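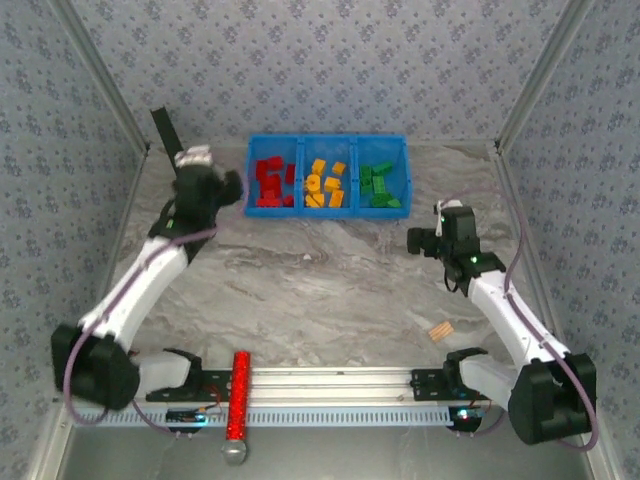 Red, yellow and green, all in their own compartments.

Right, Holtstead Town. Thursday night, 1046 through the gate, and they put a 44-year-old in goal for the second half. I love this club.

He'd only signed as cover in November! Hadn't played a proper match in almost 12 years, and his first touch was a punt straight out for a throw. Then he saved a penalty – low to his left, both hands.

Rirow were the better side, I'll give them that. Their number 20 ran our full-back ragged and should've had two before the break.

Maëlys Besnard reckons he should start on the weekend. I said let the man's knees recover first. We've been arguing by text ever since.

1-1 in the end. Bettencourt away next and I still haven't sorted a lift, so if anyone's driving, shout.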